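Notebook, bimanual bench, Istonwood
23 August 2025

Box opening task, second round of demonstrations

Today I wanted to compare two ways of segmenting the demonstrations before training. In March we cut every episode at fixed length, 50 steps per chunk. The policy learned the approach well but hesitated when both arms must touch the box. Now I cut at contact events, with the label taken from gripper current.

The object is the phone box with the blue print. The orange one stays at the back of the table as distractor, same as in the Brondel set. 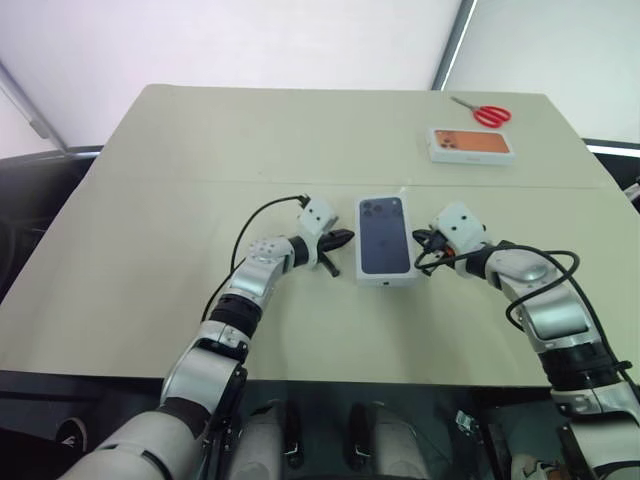
Aoun group wrote that gripper current alone will give late labels with a light cardboard box, and that they would add the wrist view as a second signal. I think it is a fair point. I checked 3 episodes by hand and in one of them the label came clearly too late.

So I added a simple change detector on the wrist camera. A contact is accepted if one of the two signals fires, and the earlier one wins. The wrist view helps most after the lid is off the phone, when the fingers are close to the white rim and the current says almost nothing.
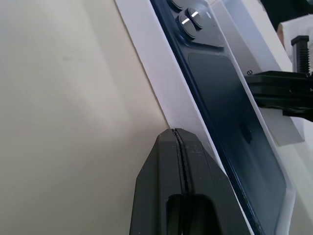
The threshold is still chosen by eye, and this I do not like. With a low value, reflections on the glass make false contacts. I keep the higher value for now and write it in the config, so the Horndale people can repeat the run.

Collected: 33 episodes. Kept: 32. One removed, the time stamps of the left arm were broken.

To do before training

1. Start position: both grippers at the sides of the box, lid closed.
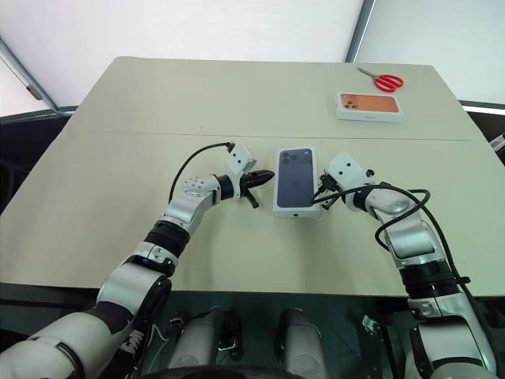 2. Run the new segmentation on the March data also, same threshold.

3. Train both versions with the same seed and compare only the lid phase.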